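Testing grippers at a play kitchen: workshop tips

Fix the kitchen to the bench before you start. A toy unit weighs very little and will creep backwards every time the arm touches the sink wall.

Put tape under each block and pot so they go back to the same spot. We ran 6 objects through both sets of fingers, the plain Grimshaw pair and the padded Derodent pair, and wrote down every drop. Change one thing at a time. If you swap the fingers, leave the controller gains alone.

Round toy fruit needs a slower close than cubes do. Nilmini Sarkar halved the closing speed for it and kept the old setting for the blocks.

Basins are harder than flat worktops. Come in from above with the wrist nearly upright, and stop short of the bottom on the first few passes.
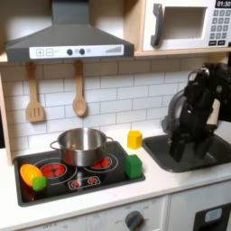
Check the cable sleeve after every 342 cycles or so and loosen the ties if it pulls at full reach. Wipe the finger pads with a damp cloth and let them dry before the next run. Shiny pots upset depth cameras, so move the lamp to one side first.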